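Karine of the Salt Road, collected edition
Reviewed 2001-09-17

I put off buying this one for most of the summer. Brasiler Press has been telling everybody that Karine is the best fantasy comic you aren't reading, and publishers have said that to me before. The collected edition runs 537 pages, weighs as much as a small dog, and costs more than the single issues did if you bought them out of the discount bin like I did.

The setup: Karine is a toll keeper's daughter on a road that crosses a dead sea. Her village gets burned (they always do), and she sets out after the Grullby, a sort of walking hill that eats towns and remembers the names of everyone in them. If you want those names back, you have to climb inside and ask. It's a good idea for a monster. I wish the book trusted it more.

The first two chapters are the strongest thing here. There's very little talking, the inks are heavy and rough, and the Grullby is kept off the page except for its tracks. Then the wizard shows up and explains it. He explains it again in chapter four, with a map. By the time Karine gets a look at the thing herself I knew how old it was, who made it and what it was afraid of, and I didn't jump when it opened its mouth. 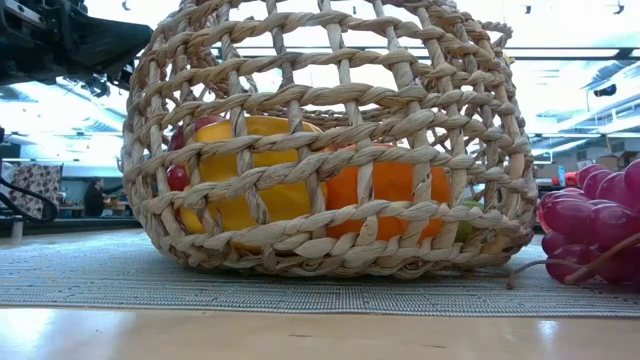
Chapter five is where most fans will tell you the series "gets going," and I still don't see it. The action moves to the port city of Tambunan, which has seven gates and a thieves' guild and a fighting pit, and Karine goes through all of them in the order you'd expect. The pit fight lasts 31 pages. Some of the drawing is terrific – there's a fall down a stairwell I went back to three times – but the panels get smaller and busier as it goes, and in a few places I could not tell whose arm was whose.

About the extras, which are the selling point. You get a cover gallery, a glossary, some pencils, and a timeline of the world that starts in the year 1112 and ends in 2371. I read the timeline. It contradicts the story twice, once on the date of the flood and once on whether Karine's grandmother was alive for it. I don't much care when a flood happened in a made-up sea, but if you're going to charge me for a timeline, somebody should check it against the comic.

The binding is a mixed bag. Paper's nice, thick, no show-through. The spine on mine started to creak after the first read, and the double-page spreads lose a good inch in the gutter. The big reveal of the Grullby's back, with the roofs still on it, has a fold running right through the only lit window. The original issues were stapled and you could lay them flat, so if you have those, hang on to them.

Does it end well? It ends. The last chapter goes quiet again and there's a scene with Karine reading names aloud that almost made me forgive the wizard. Then there's an epilogue setting up volume two, due in March according to the ad in the back. The last Brasiler book I waited on came out a year late.

Worth it if you've never read the series and can find it used. At full price I'd look for the first two issues, read those, and stop there.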